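Lab Automation Safety Technician (one position), Trerden

Itton prepares liquid samples for small laboratories. In our tube handling cell the robot arm does the lifting and placing. On 9/19/18 the gripper opened during a power dip and an open tube fell on the bench. The emergency stop did not react at the first press. We want a person who will help us that this does not happen again.
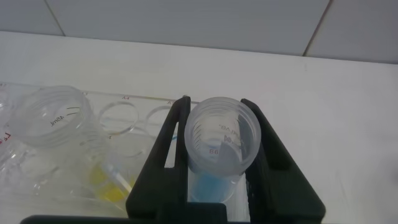

YOUR TASKS

You will test the gripper with conical tubes of different sizes, with and without power. You will write the fault report together with our engineer Jae-hoon Cheon and check the stop circuit every morning before the first run. The gripping force is now set by hand, and the tubes must stay open during the work, so even a small slip is a spill. 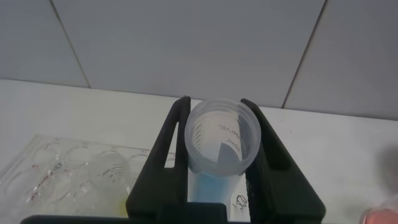

We ask for 3 years of experience with robot cells or similar machines. You should be able to read a wiring plan. Knowledge of cell culture is welcome but we can teach it.

The contract is for 13 months, 4 days per week. Work starts in November.

Please send your letter and resume to Amado Javier, Itton, Trerden office. Tell us also about one fault which you found by yourself.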